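A Day at the Zerkdale Pump Station and the Wuron River Crossing

Posted in: Visits, Water and Pipelines

Last month the company Gemotico opened its pump station in Zerkdale to the public for one day, and I went there with my neighbor's car and a notebook. I live 2 valleys away from the planned pipeline extension, so it will not pass my house, but it will pass under the Wuron, and the Wuron is where our drinking water comes from. I have read many pages about this project. I wanted to see the place with my own eyes.

English is my third language, so please forgive me if some technical words are not the right ones. I checked most of them.

Arriving

The road to the station is paved only until the old quarry. After this it is gravel, and you drive slowly behind the other visitors and eat their dust. At the gate a young man gave us hard hats and asked us to sign a paper which said that we would stay with the group and not touch valves. My hat was too large and I held it with one hand for most of the morning.

We were divided into groups. Our guide was an operations engineer, polite and quick, and she had clearly prepared herself for difficult questions. She told us at the start that she could answer about the station and the crossing, but not about the court case. A man in the back asked about the court case immediately. She smiled and repeated the sentence.

The pump house

I had imagined the pump house as something dark and oily. It is a very clean building with a painted floor, and the noise is so strong that the guide had to stop in the doorway, explain everything there, and then lead us through in silence. There are four pumps, of which three work and one waits. When we were inside I could feel the vibration in my teeth.

Outside again, she showed us the containment area, a low concrete wall around the tank yard. If a tank leaks, the oil should stay inside the wall. I asked what happens when there is heavy rain at the same time, and she said that the rainwater is checked before it is released through a hand valve. I asked who checks it at night. She said that the night shift does this, and that the night shift is two persons. I wrote this down and underlined it.

The control room we could see only through a window. Each section of the line has its own row on the screens, with pressure and flow. When the pressure falls faster than it should, an alarm comes, and the operator can close the valves from his chair. The guide said that a large leak is noticed in minutes. For a small leak it takes longer, because the change in pressure is hidden in the normal movement of the numbers. I appreciated that she said this clearly. In the printed brochure it is not mentioned.

The valve yard

Between the station and the river we walked on a path with short grass, and here are the block valves. A block valve closes the pipe so that only the oil between two valves can escape. On the present plan the valve on the north side of the river stands 400 meters from the bank, and on the south side 300 meters. The difference comes from the slope, we were told. The south bank is steeper and there was no flat place closer or farther that suited them.

I am not an engineer, but I made a small calculation in my notebook, with the diameter of the pipe from the brochure and the distance between the valves, and it gave a quantity of oil that I would not like to see in any river. I showed my page to the guide. She said the formula was correct, but that not all oil in the section would run out, because of the shape of the line under the river, which goes down and comes up again. This is logical. I asked if there is a study with the real number, and she said it is in an appendix of the environmental review. I have since looked for this appendix and found its title in the table of contents, and after that a page which says that it is available on request. I have requested it.

The river crossing

For me this was the most important part. The Wuron at this place is brown and calm, with willows on both sides. On the north bank the drilling company has made a flat area with crushed stone, and the machine will stand there if the permit comes. They will drill in a long curve under the bed of the river and pull the pipe through from the other side. In this way the bed is not opened and the fish should not notice.

The depth below the bed was the subject of the longest discussion. An older woman from Navarrete, a village downstream, had brought photographs of the flood when she was a girl, when the river changed its place by the width of a field. She wanted to know if the drilling depth was calculated for the river where it is now or for the river where it could go. The guide said that the curve continues deep on the south side for this reason. The woman asked for how many meters. The guide did not have the number with her, and promised to send it. I saw that the woman wrote her address on a paper in very large letters.

Somebody asked also about mussels. There was a survey of mussels in the spring of last year, in one week, at high water. A student in our group said that at high water you do not find mussels very well. The guide answered that the survey followed the method required by the agency. I believe that both of them were right, and this is maybe the trouble with the whole review.

Lunch and the information tent

Soup and bread were served in a tent beside the parking place. The soup was good. On the walls were panels about jobs, taxes and planting of trees, and a model of the drilling machine which children could turn with a handle. The environmental groups had their own table outside the fence, on the public road, under a beach umbrella. I visited both. The people at the umbrella had better maps and worse coffee.

On their map you can see each well and each water intake downstream of the crossing. The first intake is the one of Navarrete. I had not known how near it is. Oil which enters the river at the crossing in normal flow would arrive there before the evening of the same day, they told me, and the village has storage in its tower for one day only, if people are careful.

I put this to a manager of Gemotico who was standing near the soup. He said that the emergency plan includes floating barriers stored at Zerkdale and a boat. He was friendly and gave me his card. But a boat in Zerkdale must be driven to the river on the gravel road I described, and I hope that on this day nobody is visiting.
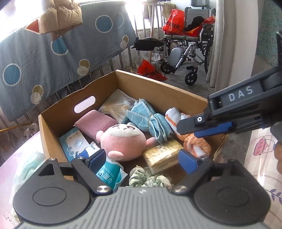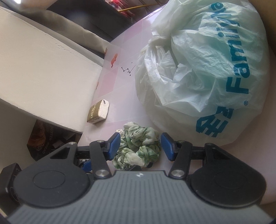
Oğuzhan Kocabaş wrote to me after reading my draft that I am too soft about the valves. In his opinion the distance to the bank matters less than the time to close, and he would have asked whether the valves close alone when the electricity fails, or wait for a signal. He adds that on older lines they often wait, and that an answer to this should be in writing before any permit. I did not ask this question and I regret it. I have now sent it to the address on the manager's card.

What happens next

The written comment period for the revised review is open until Fri 28 August. Comments can be sent by mail or given at the county office in Zerkdale, at the desk on the ground floor, where they will stamp your copy if you ask. Ask for the stamp. After this date the agency will prepare its answers, and a hearing is expected in September, in the school hall in Navarrete.

If you want to write a comment, a short one about one subject is easier to answer than a long one about all subjects. Mine will be about the missing appendix and the mussel survey. It would be good if others write about the emergency plan, the night shift and the depth on the south side, so that each of these has to receive its own reply.

Practical notes for visitors

Gemotico says there will be another open day in spring. Registration was by telephone and took me 2 attempts. Wear closed shoes, they are strict with this. Children are allowed in the tent and at the river but not in the pump house. There is no shade on the path to the crossing, and the walk back goes uphill. Photographs are permitted everywhere except at the window of the control room.

When I receive the appendix I will put the number for the oil volume on this page, also if it is smaller than mine.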